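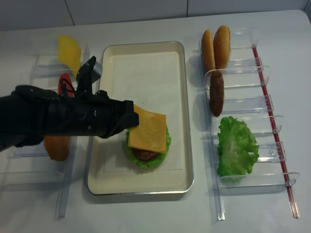

Burger on tray: cheese slice over patty, lettuce underneath.

Notebooks > Kitchen Textiles and Surfaces > Wash Trials > Entry

Previous entry | Next entry | Index | Methods | Stock list

4/25/21

Subject: Grease removal from cotton service cloths, continued. Comparison of the Vellden powder with the Prostora liquid at low wash temperature.

Purpose of the entry

This entry records the second part of the cloth trial and corrects two points in the first part. Colleagues who intend to cite the earlier figures are asked to read the correction below before doing so. The question remains the one set in October: whether the workshop can recommend a low-temperature wash for service cloths soiled with beef fat and processed cheese, or whether the present hot wash must stay in the guidance.

Materials

The cloths are the plain white cotton twill supplied by Zarnis, cut from a single roll and hemmed on all sides. Each was washed once without detergent before use to remove the finish, dried flat, and weighed after a night in the conditioning cabinet. Cloths from the older Sproģis roll were excluded from this part. They have a looser weave and take up fat at a different rate, and mixing the two rolls in the first part was an error of planning.

The soil was prepared in the usual way. Fat was rendered from ground beef in the small pan, strained through muslin, and held warm. The cheese component was melted separately and combined with the fat at the bench. The mixture separates if it is left to stand, and it should be stirred before every application. One batch was discarded on this account.

Detergents were the Vellden powder, from a newly opened box, and the Prostora liquid, from the container opened for the first part. The container had been kept closed and out of the light. There is no reason to suppose that it had changed, but a fresh container should be used when the work is repeated.

Procedure

A total of 12 cloths were soiled, half for each detergent. The soil was applied with the flat applicator to the center of each cloth and left overnight on the rack. The rack was covered with the mesh frame only. In the first part it had been covered with plastic film, which trapped moisture and left the cloths damp in the morning.

The washing was done in the small drum machine at the low setting. Detergent was measured by weight, including the liquid. Measuring the liquid with the cap supplied gives an uneven dose, and the first part suffered from this as well. Each load was made up with clean ballast cloths so that the drum was equally full every time. Rinse water was drawn off and kept in labeled jars for inspection.

After washing, the cloths were dried flat on the rack. Tumble drying was not used. Heat sets whatever fat is left and makes the visual grading unreliable, although it must be admitted that most kitchens will tumble dry, and a trial that never does so is of limited use to them. A tumble-dried series is listed under further work.

Observations

The Vellden cloths came out of the drum with a faint yellow ring at the border of the soiled area. The ring was visible in daylight at the north window and hard to see under the bench lamp. The center of each patch was clean to the eye and slightly stiff to the hand. The stiffness went away on a second rinse, which points to undissolved powder more than to remaining soil. The dispenser drawer also held a small cake of wet powder at the end of every load.

The Prostora cloths showed no ring. They did show a general dullness across the whole cloth when laid beside an unsoiled control. This suggests that the fat was lifted and then put down again in a thin layer over the full surface. The rinse water supports that reading: it was cloudy in the jar, and a film had formed on the surface by the following morning. The Vellden rinse water was clearer, with a little sediment.

Odor was noted, as required by the method sheet, on a scale of none, slight, and marked. All the Vellden cloths were graded none. The Prostora cloths were graded slight, with the exception of one graded marked. That cloth had been folded over on itself in the drum and should probably be set aside.

Absorbency was checked with the drop test. Drops sank at once into the control cloths. On the Vellden cloths they sank at once in the center and hesitated at the ring. On the Prostora cloths they hesitated everywhere. For a cloth whose whole task is to wipe up liquid, this matters more than the color does, and it is recommended that the drop test be placed ahead of visual grading in the next revision of the method.

Residue by weight

The combined weight of the conditioned cloths after washing was compared with the combined weight before soiling. The remaining residue was 446 milligrams for the Vellden set and 914 milligrams for the Prostora set. These are totals for each set, not means. The individual weights are on the loose sheet at the back of this book and will be copied into the ledger.

Two cautions apply. First, the Vellden figure includes any powder left in the cloth, so the true residue of soil is lower than the figure shows. Second, the folded cloth has been left in the Prostora figure for the present. Removing it lowers the total but does not change the order of the two products.

Correction to the first part

The first part stated that the two detergents performed equally. That statement is withdrawn. It rested on visual grading under the bench lamp alone, on a mixture of two cloth rolls, and on doses measured by cap. The table of grades in that entry may stand as a record of what was seen, but no conclusion should be drawn from it. A pencil note to this effect has been added in the margin there.

The first part also gave the wash time incorrectly. The program was the long one, as in the present entry. The short program was used only for the ballast cloths.

Remarks on practice

The low-temperature wash is not ready to be recommended for heavily greased cloths with either product as tested. It may be suitable for lightly soiled cloths, aprons, and table linen, and the guidance could say so without further trials if the wording is careful.

Scraping the cloth before washing has been left out of the trials so far in order to keep the soil uniform. In a working kitchen it would be the first step, and its absence makes the results look worse than daily practice would. A dull plastic scraper is sufficient. Metal edges catch the weave.

Greased cloths awaiting the wash must not be left in a heap, warm or cold. The lidded metal bin beside the sink is to be used, and it is to be emptied at the end of each working day. This applies to the trial cloths as well as to the ordinary ones. Several were found on the windowsill this week.

Further work

- Repeat the Prostora series with a fresh container and a second rinse.
- Repeat the Vellden series with the powder dissolved in warm water before it is added.
- Run 3 cloths of each set through tumble drying and repeat the drop test.
- Try one series on the Sproģis cloth alone, for the sake of those kitchens that still hold stock of it.
- Replace the seal on the conditioning cabinet. The reading drifted overnight on the second night, within the permitted range but close to its upper limit.

Stock

The Vellden box is more than half full. Muslin is low. The remaining Zarnis cloth is enough for the repeat series, provided that the ballast cloths are cut from the old roll. Jar labels should be ordered in the waterproof type; the present ones came away in the sink and two jars had to be identified by their position on the shelf.

The rinse water jars are being kept until the repeat series is complete. Please do not empty them.

Back to top | Contact the workshop | Copyright, all rights reserved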